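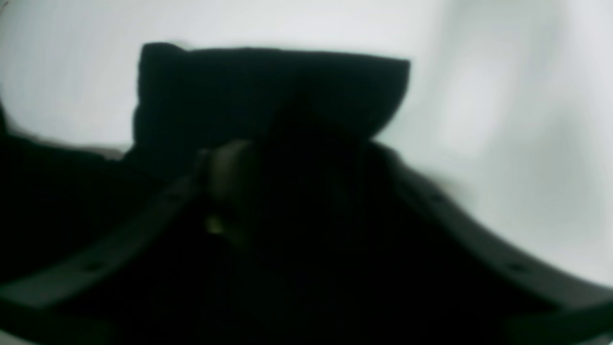
Looking After a Folding Gripper: Tips From Our Workshop

Dark cloth is the hardest thing we ask our little arm to pick up, and it is also where a neglected gripper shows itself first. Ours is a two-finger model with curved gray fingers, two small holes along each one, and it spends most of its working life on folded fabric in the back room at Okcombe. I have been looking after it long enough to have made most of the mistakes, so I hope a few of these habits save you an afternoon.

Start with the lint

Cloth sheds. It sheds even when it looks perfectly clean, and the fluff goes straight for the joints at the base of the fingers. I use a soft, dry paintbrush, the cheap one-inch kind, and work outward from the joint toward the tip. Please don't use a blower. I did that for a whole summer and only pushed the lint in deeper, and Zoriana Demchenko had to take the thing apart in August with a pair of tweezers and a good deal of patience.

Switch the arm off at the wall before your hands go anywhere near it. The stop button isn't enough for cleaning.

Wiping the fingertips

A barely damp cotton rag is all you want. No dish soap, no window spray, and above all no fabric softener (yes, we tried it, thinking it would be kind to the cloth). It leaves a film, and then every towel slides out like a fish. If the tips have gone shiny, wipe them, let them dry with the jaws open, and try again before you order new ones. When you do replace them, change both sides together. One fresh tip and one tired one will pull the fabric crooked every time.

Checking the screws

Our arm keeps a count of its own cycles, and I go over the finger screws every 256. You may want a different number, but pick one and write it on a strip of tape on the base. Use the short hex key – the long one gives you too much leverage, and it is very easy to strip a small thread. Snug is plenty. Then close the jaws slowly on a folded washcloth and watch whether both fingers arrive together. If one gets there first, go back and loosen, center, and snug up again.

Setting the grip for thick folds

Begin weaker than you think you need. A padded piece squashes down as the jaws close, so a setting that looks timid on a thin dishcloth may hold a thick fold very nicely. I settled on 39 on our controller's scale for anything padded, and Filippos Athanasiadis, who likes a firmer hold, puts it up when I'm not looking and gets creases for his trouble.

Black fabric and the wrist camera

Black on black is a misery. The folds disappear into one another and into the shadow between the fingers, and it is hard to say where the cloth stops. A pale surface behind the work helps a great deal, because then you at least get a clean outline along the top edge. Move your lamp to the side as well, low down, so the creases catch a bit of light. And wipe the lens! Use a glasses cloth, and do it after the lint brushing so you don't have to do it twice.

Keep a little notebook

Mine hangs from a nail by the door. Date, cycle count, what I cleaned, what I tightened. Our last full set of tips went on at 3,556, and I would never have remembered that on my own.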